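4.3 Suitability check for pick-and-scan tasks

Run this check before assigning the Skollby arm to any sorting, packing or tidying job. It shows whether a chore can run unattended, needs an operator nearby, or should stay with a person. Do the simulated part first.

1. In the task editor, select New check and enter the name of the chore.
2. Load the object model. For small goods with a barcode label, such as a computer mouse, use the model with the label applied. A plain model gives a misleading scan score.
3. Set the finger opening 2 mm wider than the object at the grasp point.
4. Set the number of trials to 400 and select Run.

Note: Curved, smooth housings score lower than boxes of the same size. Small errors in finger angle turn the object during closing, and the label may end up facing away from the scanner.
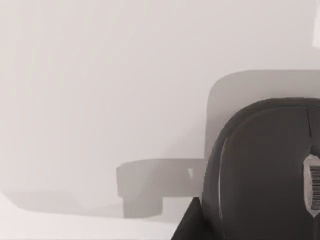

5. When the run ends, open the Results tab and read the completion rate. A trial counts as complete only if the object was grasped, scanned and released inside the target area.
6. Compare the rate with the limits below.

Below 80 percent: leave the chore with a person.
80 percent or above: continue with the physical test in 4.4, operator present.

CAUTION: A passing score in simulation does not clear the arm for unattended work. Friction, worn labels and loose cables are not modeled.

7. Save the report. The default folder keeps the last 600 reports and then overwrites the oldest.

Household chores

The same check can be used for clearing a desk or filling a drawer. Expect lower scores. Shop-floor stations present known parts in known positions, and a home does neither. Folding cloth and handling open liquids are not supported in this release.

In the Hanside trials, Leonidas Manolakis found that single-item transfers passed most often and mixed bins seldom did. Split a mixed chore into separate checks, one per object type, and assign only the ones that pass.

Continue with 4.4, Physical test.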